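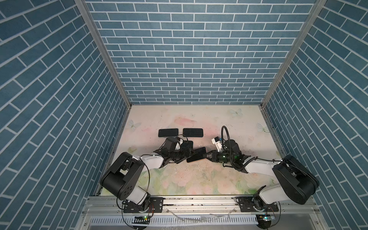 Home Research Participate Publications Staff Contact

Call for Participants: Color Matching and Pattern Judgment in Printed Interior Surfaces

The Unia surface perception group is recruiting adults for a study of how people judge color and repeat in printed wallcoverings and table coverings under household lighting. Enrollment is open until December 18, 2024, or until all places are filled.

Background

Printed wallcoverings are normally approved under a single standard light source and then hung in rooms lit by something else. Two rolls that match in the approval booth may differ visibly under a warm ceiling lamp, and a seam that is acceptable in one room may draw complaints in another. The instruments used for acceptance testing report color difference at a point. They say little about how a person judges a large patterned area, where small shifts in hue are partly masked by the pattern itself.

An earlier round of this work, carried out at the Vetisska site, used plain and textured papers only. The present round adds two pattern classes: regular geometric repeats (brick, tile, stripe) and scattered organic repeats (floral, leaf). Each class is printed at three levels of saturation. The full sample set contains 109 sheets.

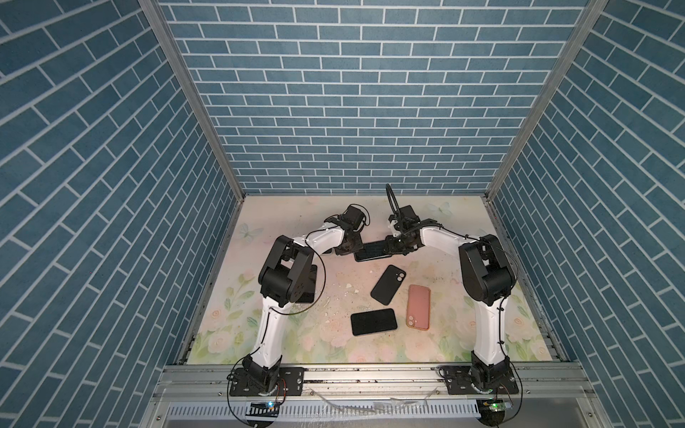
Participants do not need any knowledge of printing, design or color science. People who work in those fields may apply but will be analyzed as a separate group, and the number of places for them is limited.

Who can take part

We are looking for 61 participants who meet all of the following conditions:

– age 18 or over
– normal or corrected vision at reading distance
– normal color vision, confirmed by a screening test at the first session
– able to sit for two blocks of 40 minutes with a break between them
– able to follow spoken and written instructions in English

Tinted lenses, including blue-filter coatings, cannot be worn during the sessions. Clear prescription glasses and contact lenses are acceptable. Anyone who has had eye surgery within the past six months should wait for a later round.

What the study involves

Each participant attends two sessions. The first covers consent, screening and the matching task. In the matching task a reference sheet is shown next to a test sheet, and the participant states whether the two would be acceptable if hung side by side. Answers are given on a five-step scale. There is no time limit on a single judgment, but most take a few seconds.

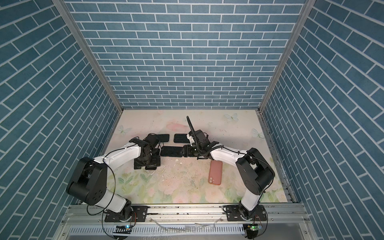
Brick-pattern walls in blue with a pale floral mat.

The second session covers the seam task and the rating task. For the seam task, two sheets are joined edge to edge and the participant marks the position of the seam if it can be seen. Some pairs have no seam. The rating task asks for a score from 0 to 100 for overall evenness of the print. It is repeated under three lamps, presented in an order set by the software – the operator does not know the order either.

Sessions are held in the Caruso building, second floor. The room has no daylight. There is an elevator, and the chair and viewing surface are adjustable in height. Morning and afternoon slots are available. The two sessions must be at least one full day and at most three weeks apart.

Payment

Participants receive 100 euros on completion of the second session. Those who attend the first session and do not pass the screening test receive a flat payment of 15 euros. Travel costs are not covered separately.

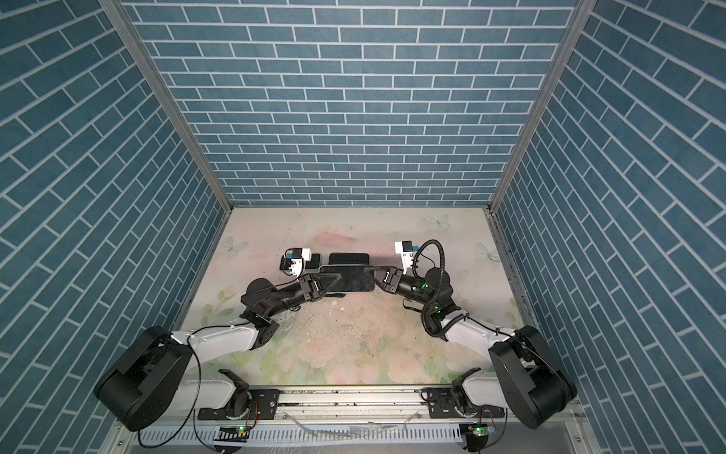 Blue running-bond brick pattern and a cream floor print of pink roses, green leaves and pale blue butterflies.

Data handling

Responses are stored under a participant number. Names and contact details are kept in a separate file and deleted once payments have been made. No photographs or recordings of participants are made. The anonymous response data will be published with the sample measurements in June, under the project name Alutska. Participants may withdraw at any point up to the end of the second session without giving a reason; data collected up to that time will then be removed.

How to apply

Applications are made by e-mail to the study office. Please state your age, whether you wear glasses or contact lenses, any previous employment in printing or interior finishing, and at least two times of day when you could attend. Applicants will receive a reply within five working days, with an information sheet and a consent form to read in advance. The form is signed at the first session and should not be returned by mail.

Questions about eligibility and scheduling: Hertta Rantala, study coordinator.
Questions about method and data: Debora Negri, principal investigator.

Participants from the Vetisska round may apply again. Please mention the earlier participation in your e-mail.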